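Pruning days are back, and the old pears get their turn

April 2024

What a turnout we had for the first planning night! Over 141 of you have now put your names down for the winter pruning days, and we've had to borrow the big room at the Bidthorpe hall for the briefing in May. If you've been meaning to learn how to handle a pruning saw properly, or you've got a fruit tree at home that hasn't been touched in years, this is the season to come along.

For anyone new to the newsletter, the pruning days began as a way of looking after the neglected street and paddock trees between Skurville and Pulturdale. Most of them are apples and pears, with a few quinces and one enormous mulberry behind the Haworth tennis courts that drops fruit on every car in the district. The council looks after the big gums and the plane trees along the main road, and does it well, but the fruit trees had fallen into a gap. They belong to everyone and so they'd been getting whatever the possums and the wind gave them.

Sandra Hebden walked the whole route over summer with a clipboard and a roll of tape, and her tree register now stands at 407. That includes 3 trees she found down by the old dairy lane which weren't on any of our maps. She thinks they're Josephine pears, going by the shape of the fruit and how late it hung on, and she's keen to hear from anybody whose family farmed along there. (If you remember who planted them, please write in. Sandra will be thrilled, and so will I.)

The plan this winter is to start with the pears. They've gone very tall and very straight, the way pears do when they're left alone, and all the fruit is up where only the rosellas can get it. We're going to bring them down slowly over a few winters. Take too much off an old pear in one go and you'll get a forest of water shoots the next spring, every one of them heading for the sky, and you're worse off than when you began. So in the first year it's dead wood, crossing branches and anything rubbing, plus one or two of the tallest leaders cut back to a good side branch. Then we leave the tree alone and see what it wants to do.
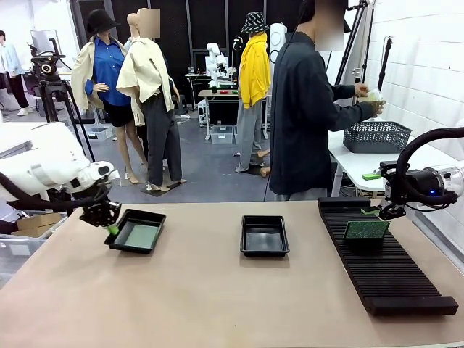 Reece Treloar will run the climbing side of things again. He's a qualified arborist and he has very firm views about ladders, which you'll hear all about at the briefing. In short, tripod ladders only on sloping ground, three points of contact, and no reaching out past your belt buckle. Anything that needs a chainsaw or a rope is Reece's job and only Reece's job. There's plenty to do from the ground with a pole pruner and a decent pair of loppers, and most of us never leave the grass all day.

A few people asked about cuts after last year's sessions, so I'll go over it again. Find the branch collar, the slightly swollen ring where the branch meets the trunk, and cut just outside it. Don't leave a stub to rot and don't shave it flush either. For anything thicker than your wrist, make an undercut first, then a top cut a little further out, and once the weight is gone you can tidy up the remaining piece at the collar. We don't paint the wounds. A tree will seal a clean cut perfectly well on its own, and the old tins of black goo can stay in the shed.

Please clean your blades between trees. A spray bottle of methylated spirits and a rag will do it, kept well away from the billy. We had some canker in the Haworth row a couple of years back and I'd hate to be the one who carried it up the road to Pulturdale. Anything that looks diseased gets bagged and goes to the green waste, and the rest goes through the chipper.

Speaking of which, the mulch! Last winter's chip has broken down beautifully and there's a heap of it behind the Bidthorpe hall, free to anyone with a trailer or a few buckets. It's lovely stuff, dark and crumbly underneath, and my own lemon tree has had a very good autumn on it. Keep it a hand's width off the trunk and spread it out to the drip line if you have enough. This winter's chip will be fresh, so let it sit for a few months before it goes anywhere near seedlings.

Poppy Fothergill is looking after the tool library, which has grown nicely – we now have pole pruners to lend, and a sharpening stone that Poppy will show you how to use if you bring your own secateurs. Raffle money from the autumn fair came to $1492, and nearly all of it is going on new handsaws, helmets and eye protection in smaller sizes, so the teenagers won't be peering out from under something made for Reece.

Ryan Hartley is grafting again too. He's after pencil-thick scion wood from the dairy lane pears once the leaves are down, and he'll keep it wrapped in damp newspaper in the fridge until the sap starts moving. If the grafts take there should be young trees to give away next year. Last year's apples did better than any of us expected and there's one in my front yard with eleven leaves still on it.

Wear boots, long sleeves and gloves, and bring a mug and something to share for morning tea. Under-sixteens are very welcome with an adult. To put your name down, or to tell us about a tree that isn't on the register, ring Trevor Catterall or leave a note in the box at the Skurville general store. Trevor will be pairing new people up with someone who's done it before, so tell him if there's a friend you'd like to work alongside.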